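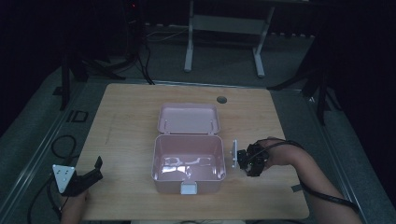

3.2 Lids, latches and what people do with them

I came into this part of the study thinking the lid was the boring bit. I had my questions ready about sandwiches and leaks, and then the diaries from the Drollow survey came back and a lot of what people wrote was about opening and closing the thing! We had 248 diaries in all, and 31 of them talked about the latch before they got to any food. So I went back and gave the lid its own section.

I sorted the boxes by how the lid is attached. Some come right off, like the Femer, and some stay on with a hinge. The pink one in Figure 1 is the hinged sort, with a single latch clip on the front rim. Opened all the way, its lid lies flat behind the body, so the box takes up a good deal more table than it does shut. I kept coming back to this when I read the diaries from people who eat at small desks (Kazimír Mikuš, who did the second round of coding with me, gave it its own code, "lid room"). One parent wrote that her son eats with the lid in his lap, which he can only do with the Femer.

The other thing I hadn't thought much about was the inside of the lid. In Figure 1 it has a shallow tray with small raised tabs along the inside edge, while the body is deep and plain. People who own lids with a tray of this kind split into two camps. One camp puts crackers or a napkin up there, and the other camp mostly complains about washing it - a toothbrush came up more than once, and so did a bent paper clip. Diary keepers with flat lids wrote almost nothing about cleaning them. I don't want to make too much of that, as we never asked about washing directly, but I would ask next time.

Latches were harder to code. Writers used "clip," "snap" and "the flap" for the same part, sometimes in one sentence, and we settled on "latch" for all of it. A latch that hangs down when it's open, as in Figure 1, got lumped in with latches that lift away completely. Kazimír wanted them kept apart and I said no in July, mainly to save time. I now think he was right, and the revised codes in the Inga data use his split.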